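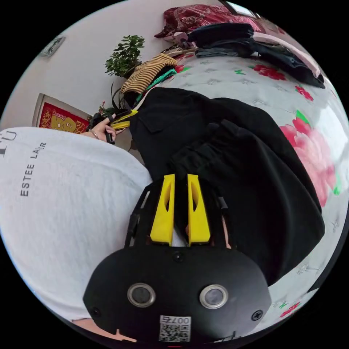
Ein Mittagstisch müsse an jedem Tag gleich gut sein, auch wenn es regnet und nur wenige Gäste kommen, meint Tanner Fehr. Mit diesem Gedanken eröffnet das Restaurant Neken am 03.12.2022 sein zweites Haus in der Paquette, der ehemaligen Markthalle am Kanal. Das Stammhaus in der Bramine bleibt geöffnet und behält seine Karte, seine Öffnungszeiten und seine Telefonnummer.

Neken eröffnet in der Paquette: Schmorgerichte, Suppen und ein Mittagstisch ohne Reservierung

Das neue Restaurant liegt im Erdgeschoss der Paquette, Eingang von der Kanalseite. Auf 305 Quadratmetern befinden sich der Gastraum, eine offene Küche, eine kleine Backstube und ein Verkaufsfenster für Speisen zum Mitnehmen. Der Gastraum hat 89 Sitzplätze, dazu kommen in der warmen Jahreszeit die Tische auf der Terrasse. Der Zugang ist ohne Stufen möglich, auch zu den Toiletten.

Wer das Stammhaus in der Bramine kennt, weiss, dass man dort am Mittag oft auf der Treppe gewartet hat. Die Räume sind eng, die Küche hat vier Herdstellen, und der Topf mit dem Schweinebauch steht seit der Gründung immer auf derselben. In den letzten zwei Jahren musste das Restaurant viele Anfragen von grösseren Gruppen absagen. Eine Erweiterung im gleichen Gebäude wurde geprüft und ist an der Lüftung gescheitert. Die Paquette wurde im Frühjahr besichtigt, der Mietvertrag kurz danach unterschrieben.

Die Karte

Die Karte in der Paquette umfasst 47 Gerichte. Etwa die Hälfte davon ist aus der Bramine bekannt, die anderen sind neu. Aus dem Stammhaus kommen unter anderem der geschmorte Schweinebauch mit eingelegtem Senfkohl, die Rinderbrühe mit breiten Nudeln, die gedämpften Auberginen mit Knoblauch und der kalte Gurkensalat mit Sesam. Neu sind mehrere Gerichte aus dem Tontopf, zum Beispiel Huhn mit Kastanien, Tofu mit Shiitake und Lauch sowie Lammschulter mit Rettich. Die Tontopfgerichte brauchen nach der Bestellung zwanzig Minuten, und wir bitten die Gäste um etwas Geduld.

Der Schweinebauch wird wie bisher am Vortag gekocht, über Nacht in seinem Sud gelassen und am nächsten Morgen langsam fertig geschmort. Eine Portion wiegt 300 Gramm und wird mit Reis und einer Schale Brühe serviert. Auf vielfachen Wunsch gibt es in der Paquette auch eine kleine Portion, die sich gut mit einer Suppe kombinieren lässt. Den Senfkohl legt die Küche selbst ein. Die Fässer dafür standen bis jetzt im Keller der Bramine und sind im Oktober umgezogen, was mit einem normalen Lieferwagen schwieriger war als gedacht.

Für Gäste ohne Fleisch auf dem Speiseplan ist die Auswahl deutlich grösser geworden. Fünfzehn Gerichte sind vegetarisch, neun davon vegan, und sie werden in eigenen Töpfen und Pfannen zubereitet. Allergene stehen auf einer separaten Karte, die beim Service liegt und auch am Verkaufsfenster gezeigt wird. Bei der Schärfe verzichtet das Haus auf Symbole mit Chilischoten. Fast alle Gerichte werden mild gekocht, das Chiliöl steht auf dem Tisch.

Mittagstisch

Von 11.30 bis 14.30 Uhr gibt es einen Mittagstisch mit vier wechselnden Tellern, einer davon immer vegetarisch. Zum Teller gehören eine kleine Suppe und Tee. Für den Mittagstisch werden keine Reservierungen angenommen. Man kommt, nimmt Platz und bestellt an der Theke, das Essen wird an den Tisch gebracht. Das Restaurant hat diese Form in der Bramine an mehreren Wochen ausprobiert und die Wartezeit ist dabei spürbar kürzer geworden.

Die Teller wechseln jede Woche. In der ersten Woche stehen auf der Tafel: Schweinebauch mit Senfkohl, gebratene Nudeln mit Garnelen und Schnittknoblauch, Hühnercurry mit Kartoffeln und die gedämpften Auberginen. Wenn ein Teller ausverkauft ist, wird er von der Tafel gewischt und kommt an diesem Tag nicht mehr zurück.

Am Abend wird nach der ganzen Karte gekocht. Hier sind Reservierungen möglich und für Gruppen ab sechs Personen auch empfohlen. Für Familienfeiern gibt es einen abgetrennten Bereich am Fenster mit zwei runden Tischen. Ein Menü für diese Tische sollte drei Tage vorher abgesprochen werden, besonders wenn ein ganzer Fisch gewünscht wird.

Saludness: Tees und Essiggetränke aus dem eigenen Haus

Mit der Eröffnung stellt Neken auch seine Getränke unter dem Namen Saludness vor. Es handelt sich um kalt angesetzte Tees und um leichte Getränke auf der Basis von Reisessig und Früchten. Zum Start gibt es fünf Sorten: Gerste, Chrysantheme, Birne mit Ingwer, Pflaume und schwarzer Tee mit Zitrusschale. Sie sind wenig gesüsst und passen nach Meinung der Küche besonders gut zu den fetten Schmorgerichten. Die Flaschen werden im Restaurant ausgeschenkt und am Verkaufsfenster auch verschlossen verkauft. Für die Flasche wird ein Pfand genommen, das in beiden Häusern zurückgegeben werden kann.

Der Name Saludness hat übrigens im Team zu langen Gesprächen geführt. Er war zuerst nur ein Arbeitstitel auf einem Stück Klebeband am Kühlschrank und ist dann geblieben. Ein Versprechen über die Gesundheit ist mit dem Namen nicht verbunden, das möchten wir an dieser Stelle klar sagen.

Umbau und Einrichtung

Der Umbau der Räume dauerte fünf Monate. Der alte Steinboden der Markthalle wurde erhalten und nur an den beschädigten Stellen ergänzt. Man sieht die Reparaturen, und man darf sie sehen. Neu sind die Lüftung, die Kälteanlage und eine Decke, die den Schall besser aufnimmt. In der Bramine ist es am Abend manchmal so laut, dass man sich über den Tisch beugen muss - dieses Problem sollte es in der Paquette nicht geben.

Die Küche ist zum Gastraum hin offen. Die Gäste können von den Plätzen an der Theke sehen, wie die Teigtaschen gefaltet werden. Die Teigtaschen werden am Vormittag gemacht, und was bis zum Abend nicht verkauft ist, geht tiefgekühlt an das Verkaufsfenster. Dort kann man sie mit einer kleinen Anleitung für zu Hause kaufen.

Tanner Fehr sagt zum Umzug der Rezepte: »Ein Gericht schmeckt auf einem anderen Herd zuerst anders. Wir haben den Schweinebauch in der neuen Küche elfmal gekocht, und erst die letzten drei Male waren wir zufrieden. Beim Reis geht die Diskussion noch weiter.«

Einkauf und Lieferanten

Gemüse und Kräuter kommen je nach Saison von zwei Betrieben aus der Umgebung. Schnittknoblauch und Senfkohl werden seit diesem Jahr extra für das Restaurant angebaut. Das Schweinefleisch bezieht Neken weiter von derselben Metzgerei wie am Anfang. Gewürze, Sojasauce und getrocknete Pilze werden importiert, und ihre Herkunft ist auf Anfrage beim Service zu erfahren. Die Preise für Öl und Reis sind in diesem Jahr stark gestiegen. Der Mittagstisch bleibt trotzdem bis zum Ende des Winters beim bisherigen Preis, bei einzelnen Abendgerichten gab es eine Anpassung.

Team

In der Paquette arbeiten am Anfang neunzehn Personen in Küche und Service. Ein Teil des Teams wechselt aus der Bramine, die anderen wurden neu eingestellt und haben im Stammhaus einen Monat mitgearbeitet. Beide Häuser schliessen an einem gemeinsamen Ruhetag, damit Besprechungen und Schulungen zusammen stattfinden können. Das Restaurant bildet ab dem nächsten Sommer erstmals auch aus. Gesucht werden zwei Lernende für die Küche. Bewerbungen kann man schriftlich senden oder am Nachmittag zwischen 15 und 17 Uhr persönlich vorbeibringen.

Programm am Eröffnungstag

Die Türen öffnen um 11 Uhr. Bis zum Nachmittag wird eine kurze Karte mit acht Gerichten serviert, die volle Karte gilt ab 17.30 Uhr. Am Verkaufsfenster können alle fünf Sorten von Saludness kostenlos probiert werden, solange der Vorrat reicht. Kinder dürfen an der Theke eigene Teigtaschen falten, die danach für sie gekocht werden. Reservierungen für den Abend der Eröffnung sind nur telefonisch möglich.

Die Parkplätze vor der Paquette sind begrenzt. Wir empfehlen die Anreise mit dem Bus bis zur Haltestelle Kanal, von dort sind es drei Minuten zu Fuss. Fahrräder können im Hof abgestellt werden.

Öffnungszeiten Paquette
Mittag: 11.30 bis 14.30 Uhr
Abend: 17.30 bis 22.00 Uhr, warme Küche bis 21.15 Uhr
Verkaufsfenster: 11.00 bis 20.00 Uhr

Hinweise für die Redaktionen

Medienvertreterinnen und Medienvertreter sind zu einem Rundgang durch die Küche eingeladen, auf Wunsch mit Verkostung. Bitte geben Sie bei der Anmeldung an, ob Sie Fleisch essen und ob Allergien bestehen. Die Speisekarten beider Häuser und eine Liste der Saludness-Sorten mit Zutaten senden wir auf Anfrage gerne zu. Der Abdruck dieser Mitteilung ist frei, um ein Belegexemplar wird gebeten.

Kontakt
Restaurant Neken, Medienstelle
Tanner Fehr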